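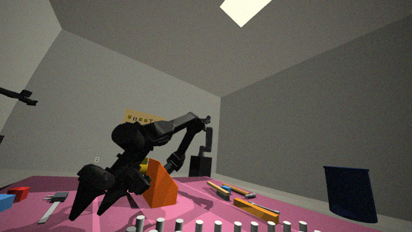

Item 4: simulated bench, arm at the orange wedge, tools and pegs on the tabletop

Lumbridge Workshop Automation Group
Minutes of the evaluation meeting, 23 July 2026
Held at the Brikuvcombe site

Present: representatives of engineering, purchasing, training and site safety. Zotex attended for items 3 to 5 only.
Apologies: stores.

1. Minutes of the previous meeting
Agreed, with one correction. The licence under discussion is per workstation and the earlier minutes recorded it as per user.

2. Matters arising
2.1 The graphics card for the training room workstation has been fitted. The old card is to be returned to stores.
2.2 The request for a loan copy of the Bauerfeind package was declined by the supplier. Bauerfeind will offer a demonstration at its own premises only. Purchasing to ask again in August.

3. Zotex bench simulation package: supplier's summary
3.1 Zotex outlined the package on offer: the simulation software, a library of bench objects, an arm model and 8 hours of remote support. Additional support is charged by the hour.
3.2 Arm models from other makers can be imported. Zotex confirmed that joint limits have to be entered by hand after import and that the software gives no warning if this is left undone. Engineering regarded this as a weakness.
3.3 Updates are included for the first 9 months. The price after that was not available at the meeting.

4. Review of the sorting bench
4.1 The meeting looked at the bench layout supplied with the package. It has a pink tabletop with coloured blocks, bars, a hammer and a row of white pegs, and a black arm with a two-fingered gripper. A blue bin stands off the right side of the table.
4.2 Engineering noted that the orange wedge is a useful test piece, as its slanted side leaves less choice of grip than a plain block. A yellow object partly hidden behind the wedge was thought a fair test of object detection from this viewpoint.
4.3 Training asked whether the colours could be changed. Lumbridge parts are mostly bare metal and results on bright blocks may not carry over. Zotex stated that colour and surface finish can be set for each object. Surface finish affects the rendered view only and has no effect on friction, which is a separate setting.
4.4 Safety asked whether contact between the arm and the pegs is recorded. Zotex replied that all contacts are written to the log, with the force and the time. The log can be exported as a plain text file.
4.5 Part of a second arm is in view at the left edge. Purchasing asked whether running 2 arms requires a further licence. Zotex to confirm in writing.

5. Questions to the supplier
5.1 Import of our own parts: accepted in the common CAD formats. Thin parts may need a simplified collision shape.
5.2 Working offline: possible after activation. The licence must be renewed online once a year.
5.3 Saved sessions: files from an older version open in a newer one, but the reverse does not apply. All workstations should therefore be updated together.
Zotex left the meeting.

6. Discussion
6.1 Engineering was in favour of a trial, subject to a check of grip force against the real arm at Brikuvcombe. Without that check the simulated results should not be used for setting cycle times.
6.2 Purchasing was not willing to proceed until the price of updates is known.
6.3 Agreed: request a trial licence for one workstation. No order to be placed at this stage.

7. Actions
Purchasing: obtain the update price and the written answer on item 4.5.
Engineering: prepare a test using Lumbridge parts and enter the joint limits for our arm.
Training: list the exercises that could be moved to simulation.
Safety: review an exported contact log.

8. Next meeting
August, at Brikuvcombe. Date to be circulated with the agenda.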